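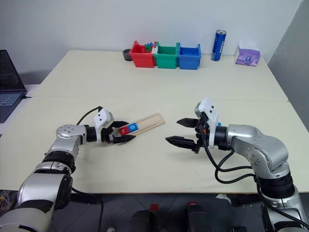 Re: [bench-practice] Draft 3, section 5: tabletop sorting cells

From: Kenna Kinnear
To: bench-practice list

Musyoka Mohamedi wrote:
> I've folded in the November comments. Section 5 now reads:
>
> 5.1 The working surface shall be clear of all items not used in the task.
> 5.2 Bins shall be placed at the far side of the surface, in a fixed order, and shall not be moved during a session.
> 5.3 An object shall be considered "secured" when both fingers of a gripper are closed on it.
> 5.4 Cables shall be dressed so that they do not enter the working area.
> 5.5 The operator shall confirm readiness before each run.
>
> Unless I hear strong objections I'd like to send this to Kamonchanok for layout. I think we are close.

Musyoka, thanks for doing the typing, which I know is a thankless job. I don't think we are close. I count myself as a strong objection, so please hold the layout.

I read the section with the picture at the top of this message open next to it, and I tried to decide, clause by clause, whether that bench passes. I couldn't do it for most of them, and I've been doing this for 19 years.

Start with 5.1. There's a drink can next to the blue bin, a box of tissues farther over, and a roll of tape at the other end by the red bin. Strictly, the bench fails. But every bench I have ever audited fails 5.1, and a rule that everybody breaks before breakfast teaches people to skip the rest of the page. I don't much care about a tissue box at the back wall. I care a lot about a can of liquid on the same surface as two powered arms. Draft 3 treats them as the same offense. Loredana proposed "no liquids on the surface, other items outside reach" back in the first round and I never saw a reason for dropping it. Can we have it back? And then somebody has to say what "reach" means, because the arm makers' figure and the figure with a gripper on the end are different numbers, and people will quote whichever one suits them.

5.2 I can live with, mostly. Red, green, blue along the wall is a perfectly good layout. But "fixed order" doesn't say who fixes it or where it gets written down. And the clause says nothing about the state of the bins at the start. The red one there has blocks in it already, and some of them are green and blue. Is that a sorting error, or did the session begin that way, or does the task have nothing to do with color? I can't tell, and neither could anyone scoring it later. I would want one sentence requiring the contents of each bin to be recorded before the first run. It costs a minute.

5.3 is the one I really don't believe in. The left gripper has its fingers closed on the wooden tray, so under this wording the tray is "secured." Fine. What about the red block and the blue block riding on it? The tray is being held at an angle and no finger is on either of them. Under 5.3 they are unsecured, and the clause has nothing to say about what happens next. Do they have to be taken off before the tray moves? Can the other arm, standing there open, come in and take one while the tray is in the air? Carried loads are where our members get their dropped parts, and the draft only covers the thing in the fingers.

5.4, cables. I'd like to meet the person who has a two-arm bench where this is true. There are loops hanging off the right wrist and another running up by the left gripper, and that's ordinary. The cables travel with the arm, so of course they enter the working area. Give us a slack limit, or a rule that no loop may hang below the fingers, or something a person can check with a ruler. "Dressed" is a word for a salad.

5.5 is empty. Confirm what, to whom? If it means a spoken "ready," write that. If it means a checklist, attach the checklist.

I know the answer will be that the Pillay template has this wording and Flarovar already signed off on it. I've used the Pillay template. It was written for fenced cells with one arm and a conveyor, and it shows. As for Flarovar, I asked Yaowalak Boonyarit how many of their benches had been checked against draft 3 and the answer was none. They approved the text. I'd feel better if they had approved a bench.

So, a request. Before layout, could 3 sites take section 5 out to a real table, mark each clause pass, fail or can't tell, and post the sheets here? Kodon will be one of them. If "can't tell" comes up as often for the others as it did for me, we rewrite. If it doesn't, I'll withdraw all of this and buy Musyoka lunch.

Loredana, if you still have your first-round text, please repost it. My copy went with the old laptop.

Kenna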